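Thread: arms on the sorting tables, what happened to your job?

tessgrid
April 9, 2019
We sort returned toys at Tullent. Play kitchen sets mostly, loose pieces, match em up and rebox. Since October there's a Jernevix arm on two of the tables. It does the picking, we do checking and the weird stuff. Supposed to be less boring. It's more boring, my wrists are better tho. Anyone else?

palletmoth
Wrists better is no small thing. Did hours change?

tessgrid
Same hours. Fewer people per table. Used to be 2 of us talking all shift, now it's me and a screen. The other girl got moved to receiving, she hates it

ninefold_k
Same at Wornotetti, kitchen and bath returns. Disagree on boring though. I got trained on setup and it came with a raise. Small one. You have to ask for it, they won't offer

dockrat_ed
"Checking" is how it starts. You're training your replacement, sorry. Seen it at Paulauskas, first the arm was "helping", then the night shift was gone

ninefold_k
Night shift at Paulauskas went cause they lost a contract. I was there. Not everything is the arm

dockrat_ed
funny how the contract gets lost right after the arm shows up

palletmoth
Can we not do this every thread. tess what does it mess up on?

tessgrid
Thin flat stuff, and anything that rolls. Then it stops and I get a beep. Quota is 200 sets a shift and the beeps count against ME, not the machine. That's my real gripe. Brought it up twice, got told "noted"

ninefold_k
ok that's bad. Ours logs stops seperate. Ask for the stop log in writing, if it's in the log they can't pin it on your rate

palletmoth
Seconding. Also ask who decides the quota now, ours was set before the arm and never looked at again

tessgrid
didnt know there was a log. Will ask tmrw. Kitchen sets are the slow ones btw, everything's a different shape and half of it is food. Pans and bowls go quick enough

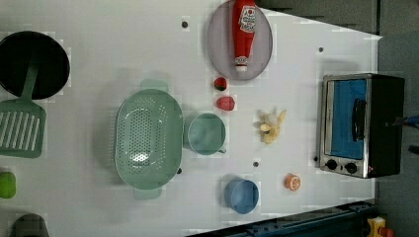 Anyway if they say no on the log I'm asking to go to receiving too, hate it or not at least there's people over there. Will post what they say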